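Wiping the table, and the planner that kept stopping early

I have been putting off this post because the fix was small and the search for it was long. Most of May went into the spill task. I'll write down what changed in the software while I still remember it.

For anyone new, Hanis is our control stack for the two-arm setup. Zastix is the planner that sits on top of it and decides what to do next. Rogelio Pangilinan wrote most of Hanis and I look after Zastix, so when something goes wrong between the two we both get to read logs.

The task is wiping up a spill with a cloth. We treat it as a loop: find the liquid, pick a starting point for the cloth, press down, drag, look again. The loop ends when the spill mask is small enough. In the old version "small enough" was a fixed pixel count, which I set one evening and then forgot.

The trouble was that the mask came from a color threshold. A dark puddle is easy. The thin part that runs out from it is close to the color of the table, and a soft shadow from the arm can be darker than the liquid. So the mask would cover the puddle, miss the pale end, and now and then add a piece of shadow. Zastix would plan a stroke over the dark part, check the mask, and report that it was done.

I tried the cheap fix first and lowered the threshold. That picked up more of the pale liquid and also every shadow on the table. The planner then wiped shadows. They move when the arm moves, so it would go on doing this until it hit the limit of 1000 control steps and gave up.

What we have now is a small segmentation model in place of the threshold, plus a second check that compares views with the arm in different positions. A region that shifts with the arm is dropped. A region that stays put is kept, even if it is faint. The mask also has two levels, strong and weak, and the planner has to clear both.

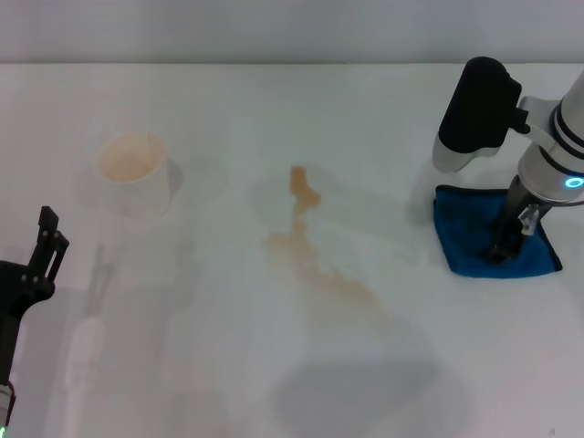 Why not just wipe the whole table every time?
It takes longer, and it drags liquid into places that were clean. It also means planning around everything else on the table, and each extra stroke is another chance to bump a cup. A short path over the right area is easier to check and easier to stop.

The second change was in Hanis. Pressing a cloth onto a table sounds like a position command, and that is how we started. We gave the gripper a height and let it go there. If the calibration was off by a little, the cloth either floated or got pushed so hard that it bunched up. Rogelio replaced that with a force target along the vertical axis and left the other two axes under position control. The controller comes down slowly until it feels contact, holds the force, and only then starts the stroke.

This needed a better contact signal than we had. The wrist estimate drifts as the joints warm up, and after some 3 hours of running, the offset was big enough to look like light contact. We now zero it before every approach, with the arm still and the cloth off the table. It costs a short pause. I can live with that.

Stroke direction was the last piece. The old planner always dragged along the long axis of the mask, starting from whichever end was closer. With a puddle at one end and a thin tail at the other, that could push the puddle down the tail and make the wet area wider. Zastix now starts just outside the weak region and works toward the strong one. The rule is about as simple as it sounds, and I wish I had written it first.

Both arms share one collision model, and that part still bothers me. The second arm is treated as a fixed obstacle while the first one wipes, so a stroke that would be fine if the other arm moved over gets rejected. The planner then looks for a longer way around. Rogelio wants to let it ask for a parking move. I would like to see the timing code cleaned up before we add more requests to it.

I also moved the logging to Pledadau, our replay tool — it can now show the weak and strong masks next to the planned stroke, step by step. Before that I was lining up text files by hand. If you work on the Buenaventura branch, pull before you use it, as the old log format won't load.

Next on my list is cloth state. The planner assumes that the cloth is flat and has the same side down the whole time. Folding it over to a clean side would be useful, but we have no good way to tell it when to do that yet. I have a rough version that tracks how much area each side has covered, and I'll post the numbers once it runs without me restarting it.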